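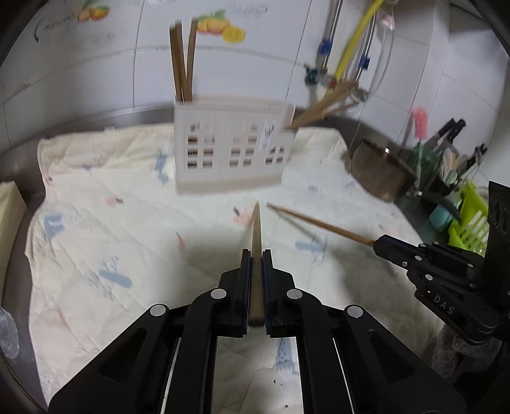
Maribel Tamayo

Section 4. Adding a Tax Source and Building a Comparison Table

Before you begin

Section 4 covers the loading of state and local tax data into the Evano workbook and the production of a comparison table for publication. It assumes that Evano is installed, that you have signed in at least once, and that your account has the Editor role. Readers with the Viewer role can open finished tables but will not see the Sources menu.

You will need the following:

A rate file in comma-separated format, one row per taxing unit.
The population file for the same fiscal year.
The name of the Umgate folder where your office keeps its source documents.

Steps in this section were checked against the March 2025 release. In the January release the Match button is labeled Join, and step 8 has no preview.

4.1 Loading the rate file

1. Open the workbook and select Sources, then New Source.

2. Choose Rate File from the list. Do not choose Revenue File, even if your file also has a collections column. Revenue files are read by a different routine that drops any row with a blank amount.

3. Browse to the file and select Load. The row count appears in the lower status bar. The statewide sample file supplied with Evano has 786 rows, excluding the header.

4. Compare the row count with the count in your original. If the two differ, cancel the load and look for line breaks inside the unit name column.

5. Set the fiscal year. Evano uses the year in which the fiscal year ends. A year running from July through June is entered under the later date.

6. Set the rate basis. The choices are Percent, Mills, and Dollars per Unit. Excise taxes on cigarettes, motor fuel, and similar goods are normally Dollars per Unit. Property taxes are normally Mills.

CAUTION: The rate basis cannot be changed once a source has been saved. If you save a source with the wrong basis, delete it and load it again. Tables already built from it will show a broken link and must be rebuilt.

7. Select Save Source. Give the source a name of no more than 36 characters. Spaces are allowed. Slashes and colons are not.

4.2 Matching units to population

8. Select the new source and then Match. A preview opens with the rate file on the left and the population file on the right.

9. Review the unmatched units at the top of the preview. Most failures come from differences in unit names, such as "Charter Township of" in one file and "Twp." in the other. Type the correct unit code in the Code column and press Enter.

10. Units that share a name across counties are held for manual review. Select the county for each one from the drop-down list. Evano does not guess.

11. When the unmatched list is empty, select Accept Match.

NOTE: Authorities and special districts often have no population figure of their own. Mark these as Overlay. Overlay units are added to the tax burden of the units they cover and are left out of per capita rankings.

NOTE: A city that lies in two counties appears in the population file once for each part. Use the Combine Parts option before accepting the match. If the parts are left separate, the city will be ranked twice.

4.3 Building the table

12. Select Tables, then New Table, and pick the matched source.

13. Choose the measure. Nominal rate shows the rate as enacted. Effective rate divides collections by the tax base and requires a revenue file for the same year. Per capita divides collections by population.

14. Choose the comparison group. The default group is all units of the same type in the state. To define your own group, select Custom and check the units to include. A custom group must have at least 3 units.

15. Set the number of decimal places. The default is 2. Mill rates are usually published with four, and the setting should match the source document.

16. If the table covers more than one year, choose whether to adjust for inflation. The index and base year are printed in the table footer and cannot be hidden.

17. Select Build. Large tables may take several minutes. The workbook can be used for other tasks while the build runs, but do not edit the source.

CAUTION: Rankings are calculated when the table is built. They are not updated when a source is corrected later. Rebuild the table after any correction, and check the build time in the footer before release.

4.4 Attaching source documents

18. Open the finished table and select Attach.

19. Enter the Umgate folder name exactly as it appears in Umgate, including capital letters.

20. Select the statute, ordinance, or budget page that supports each rate. A rate with no document attached is printed with a dagger.

To send the table to an outside reviewer, use Export, then Review Copy. Review copies are locked and carry the table number on every page. See Section 5 for export formats.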